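Ticket 810 - Ernlow sim cell, stop rule for close panels
Status: open, waiting on second reviewer
Opened by: Yaryna Zakharchenko
Project: Conilport

Symptom: the planner accepts a grasp with a flat surface right next to the wrist, and the log shows no clearance warning at all. Same result in the Carroll build and the Boldale build.

3 December 2023
Great find by the night run! Our house rule says the arm must hold 50 mm from any fixed surface unless the task sheet lists an exception. The check does run, but it reads the margin from the old scene file, where the value is 5. Fixed the path and reran - warning came up on the first try. Love it when the log does what the rule says.

Second pass
Went through the task sheets too. Two of them list an exception with no name next to it. Under our practice that counts as no exception, so I set both back to the default margin. Please don't sign them off in bulk - open each one, look at the wrist view, then put your name on it.
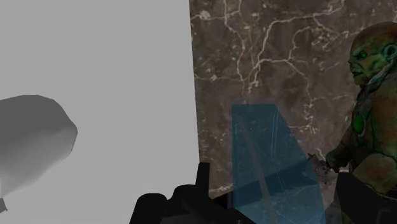
I'd also like the rule to cover props and characters as well as walls. Right now only objects tagged "fixed" get a margin, and plenty of our assets carry no tag. My proposal is that anything untagged counts as fixed until somebody tags it. It will slow planning a little, and I think it's well worth it.

To do
- merge path fix
- reviewer for the untagged rule
- rerun full set in January with the new default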